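October 2019

Writing this fast, between two shifts, so forgive the mess.

Every time a wanted man dies, somebody drives out to the village and finds his mother. Puts a microphone in front of her. Is she sorry? Did she know? Does she still love him? Then we get the headline, and the headline is always her shame, or her lack of it. Either one sells.

I think we should stop.

I did it myself once. Clullham, a December, freezing. Young man had been shot dead after two years of robbing farms with his gang. My editor at the time, Lutz Wiegand, wanted the mother by six. I got her. She had 19 relatives in the house and a pot of coffee going and she let me in becuase she thought I was from the parish. I didn't correct her fast enough. Thirty-six lines in the paper next morning. Not one of them told the reader how a gang runs for two years with the police station down the road.

That's my complaint, really. The mother is the easy story. She has an address. The men who sold him the guns don't give interviews, and the officials who were warned send a statement on Friday night.

Frauke Hollmann, who I worked with for years, disagrees with me on this. She says families want to talk, some of them, and who are we to decide they can't. Fair. Some do. So let them call us. Give it a month. A woman who hasn't buried her son yet isn't giving consent to anything.

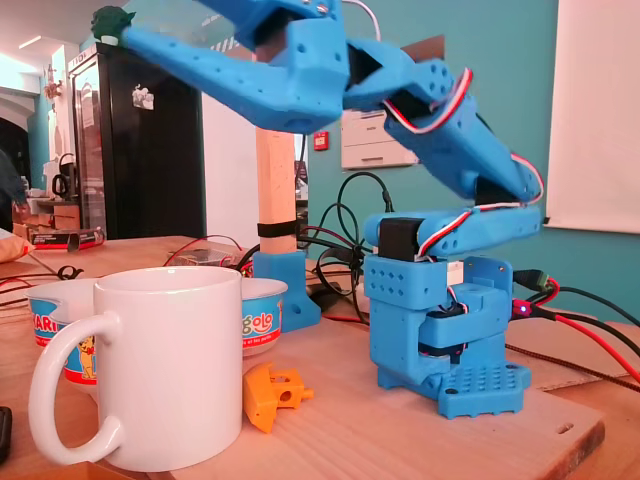 *Blue 3D-printed arm on a wooden board.*

Then the other thing people tell me. Readers need to understand how a killer gets made. Sure. I'd read that piece. But a doorstep quote doesn't get you there. "I regret the day he was born." What did you learn from that? About recruitment, money, who looked away? Nothing. You learned a woman is in pain, and you knew that before you clicked.

And it has a cost. The mother in Clullham moved out inside 48 days. Windows, mostly. Paint on the door. We never ran a line on that. Torben Haberkorn on the desk said it was "old news by then" and he was right by the rules of the desk, so the rules are bad.

What I'd like is small. No relatives of the dead on the front page in the first week, unless they come to us. No asking anyone to apologize for a grown man of 36. Names of the victims higher up than the name of his village. I'd cut 50 mother interviews for one decent report on who was paying for the fuel.

Editors will say the others will run it anyway. They will. Let them have it.

Have to go, phone's ringing. Letters welcome, even the angry ones, I do read them all evenutally.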